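Tabletop Handling Group
Minutes of the June meeting, held in the Prernau room, 10.00

Chair: So-yul Shim
Apologies: none received

1. Minutes of the last meeting
Agreed, with one correction. Under item 3 "left wrist" should read "right wrist".

2. Fault on the right hand
So-yul Shim reported on the fault logged as 719. During a plate-loading run the right hand closed on a bun, lifted it and then failed to open when told to. The arm carried on to its next position with the fingers still shut and pushed the plate against the mug. The operator pressed the stop. No one was hurt and nothing was broken.

The log shows that the open command was sent and acknowledged, but the finger motors did not move. Current to the hand had dropped shortly before. The Zaston controller treated the acknowledgement as proof that the fingers had opened, and let the arm go on.

A worn connector at the right wrist was found on inspection and has been replaced. The meeting agreed that this explains the loss of current but does not excuse the arm moving. A hand that has not opened should hold the arm where it is.

3. Safety matter arising
The operator had been leaning in to straighten the plate less than a minute before the fault. The present rule allows this between runs if the arms are paused. It was pointed out that paused arms are still powered. After some discussion it was agreed that no one reaches over the table unless the arms are off at the wall switch. The Lustden sheet by the door is out of date and is to be taken down.

4. Repeat trials
The task is unchanged: mug, plate and pumpkin buns, both hands in use.
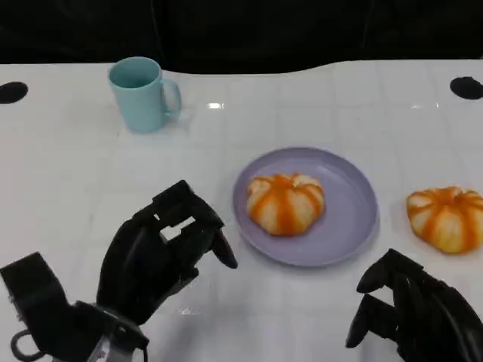
The group will do 100 runs at reduced speed with the finger position check switched on, then 200 at normal speed if there are no faults. Any failure to open ends the session for the day, even if the hand frees itself.

Tam asked whether the left hand should be opened up as well, as it has the same connector. Agreed. This is to be done before the first run.

5. Actions
Finger position check to be added to the controller: So-yul Shim
Left wrist connector to be inspected: Tam
New rule on reaching over the table to be printed and put up: Tam
Order 2 spare connectors: So-yul Shim

6. Any other business
The stop button on the window side is stiff. Tam to look at it.

The meeting closed at 10.50.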